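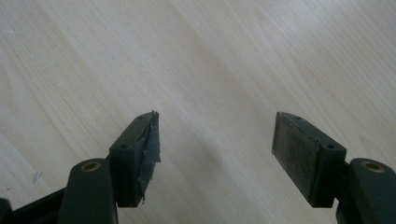 Light wood surface, small purple-blue mark near the left edge.

Hornolo Help Desk
Ticket: Can't sign out of Larus on a shared tablet
Product: Larus mobile app
Status: Resolved

Original report
I signed in to Larus on the tablet we keep in the kitchen so I could look up one saved list. Now I can't sign out. I tap the round icon at the top, tap Sign out, and the app goes back to the start page. When I close it and open it again, my account is back. It does this on the home Wi-Fi and with Wi-Fi turned off. My other account, the one I use for Gape, shows up in the switch menu too, and I don't remember adding it.

What I tried before writing in:
Restarted the tablet.
Signed out 4 times in a row.
Removed the app and installed it again.

After the reinstall it asked for nothing and opened straight into my account.

Reply from support
Thanks for the report. Please open Settings on the tablet itself, go to Accounts, and tell us what is listed under Skundeo. Larus and Gape both use the Skundeo sign-in. If that sign-in is saved on the device, either app can pick it up without asking for a password.

Please also send the app version. It is at the bottom of the Larus menu under About.

Customer update
Version is 54. Under Skundeo there are 2 accounts, my main one and the Gape one. Both say "Used by apps on this device."

Reply from support
That explains the reinstall. Removing Larus does not remove the saved Skundeo sign-in. In version 54 the Sign out button closes the session in the app but leaves the device sign-in alone. Please do the following in this order.

Open Larus and let it finish syncing. The icon next to your name stops turning when it is done.
Close Larus and Gape fully.
In the tablet settings, go to Accounts, then Skundeo.
Select the first account and tap Remove from device. Do the same for the second.
Restart the tablet.
Open Larus. You should get the sign-in page.

Removing an account from the device does not delete the account. Your lists stay on the server as long as they have synced.

Customer update
I have nearly 700 saved items and the icon has been turning since this morning. Should I wait or go ahead?

Reply from support
Please wait. If it is still turning this evening, plug the tablet in, turn off battery saver and leave Larus open on the screen. Syncing pauses when the screen goes dark.

Customer update
Battery saver was on. I turned it off and the sync finished while it was charging. Removed both accounts and restarted. Larus now opens to the sign-in page and so does Gape. I checked from my phone and the lists are all there.

Reply from support
Thanks for confirming. We have added your report to the open issue for the Sign out button. Until it is fixed, use Remove from device on any shared phone or tablet. Closing this ticket. Replying to it will reopen it.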